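Robots & Making / Threads worth keeping
Posted by Lungile Hlongwane, February

OK, I have now spent most of the month inside Geltanix, the simulation kit from Drindex, and I have too many thoughts for one post. So, a thread! It's a kitchen-table review from somebody who teaches an evening robotics class and does this for fun on the side.

What you get: a virtual arm with a two-finger gripper, a room builder, a scripting panel, and a library of 2,000 objects and surfaces you can throw into your rooms. It runs on my slightly elderly laptop with the fan going like a hair dryer, but it runs.

Install was painless except for one thing. It wants its own folder at the top level of the drive and sulks if you put it anywhere else. The error message just says "path." Took me a whole evening. If you see "path," move the folder.

The room builder is where I lost my first weekend. You pick walls, floors, furniture, stuff to hang up, and the kit will shuffle the finishes for you if you let it. I let it. I've got tan tile with a maroon window frame and a canyon print on the wall and I would honestly live there. 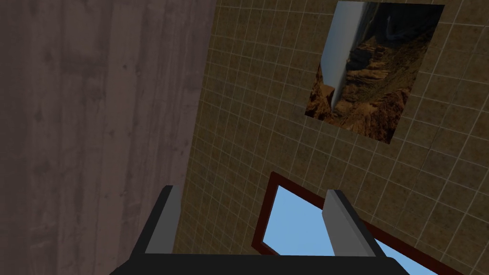
Do you need a real arm to get anything out of the kit?
Everything in the basic package works on the computer alone, and the hardware bridge is a separate add-on you can buy later or never.

I'm in the "maybe later" group myself. My friend Nel (the company, not a person, people keep asking me this) makes a small desktop arm that the bridge supports, and I have been looking at it the way other people look at puppies.

Back to the software. Driving the gripper by hand is the first thing you'll try, and it's weirdly hard! Up/down, left/right, fine. Then you add wrist rotation and suddenly your left is the arm's forward and you've driven into a cupboard. Give yourself a couple of sessions before you judge it.

There's a slow mode. It's on the shift key. I found this on day 4, after a lot of virtual crashes, and it changed everything for me. Please go press shift.

Scripting is plain and readable. You name a target, say how to approach it, say how wide to open, say when to close. My students who had never written a line of code were reading my scripts out loud and correctly guessing what they did, which made my whole week.

The grasp tester is my favorite part of the package. You write one pickup, then tell it how many times to repeat with everything nudged a little. My first mug script scored 18 out of a hundred. Eighteen! I was so proud of that script.

I fixed the approach angle, slowed the last bit of travel, opened the fingers wider, and got it up to 95. Watching that number climb is the most fun I've had at a computer in ages. I may have yelled. It was past midnight.

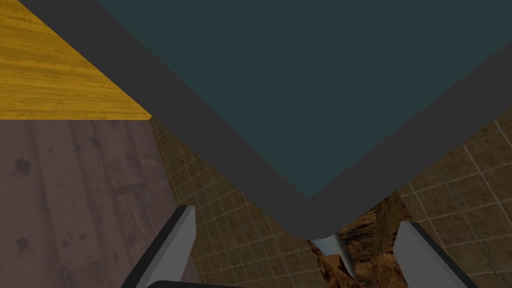
Clutter is what I've been working on since the mug. One object by itself on a bare surface is a nice warm-up, but real shelves and counters have things jammed up against other things, and the kit lets you build that on purpose. The craggy brown lump down between the fingers is a good workout, with that big dark tray's corner right above it in the view and a pale shiny sliver of something tucked at its side. You have to think about where each finger is going to fit before you think about the grab at all. I've been rewriting this approach for days and I'm still enjoying it.

Things I'd change, because I do have a list. The undo only goes back a handful of steps in the room builder. Searching the object library is clunky: type "bowl" and you get bowls, bowling pins and one bowler hat. (I did use the hat.)

The gripper camera view is great for lining up a grab and confusing for finding your way around the room. Everything tips sideways when the wrist turns. I keep the overview window open next to it now, and I'd tell any beginner to do the same from the start.

Contact with odd shapes can be touchy too. Smooth boxes and cylinders behave. Lumpy things sometimes slide in ways I don't quite believe, and turning the physics detail up helps but makes my laptop beg for mercy.

Somebody asked how it compares with Larnen. I used Larnen for one term with the class. It's got prettier menus and better tutorials, and the community is bigger. Geltanix gives you far more control over the room itself, and for me that's the good stuff. If you want to be walked through lessons, try Larnen first.

Support: I wrote in twice. One answer came the same afternoon and was super helpful. The other sent me to a help page I'd already linked in my question, so, you know, a mixed bag.

Would I keep it? I already renewed. I'm using it with the class next term, starting with mugs and working up to a messy counter, and I'll post the scripts once I've cleaned out the rude variable names.

Small correction to the post about slow mode: it's the left shift key. Right shift resets the arm. Sorry to the person who found that out for me!

More from this author
Picking a first desktop arm when you have a tiny desk
My evening class builds a line follower
Wrist rotation, explained with a wooden spoon
Cheap laptops that can (sort of) run a simulator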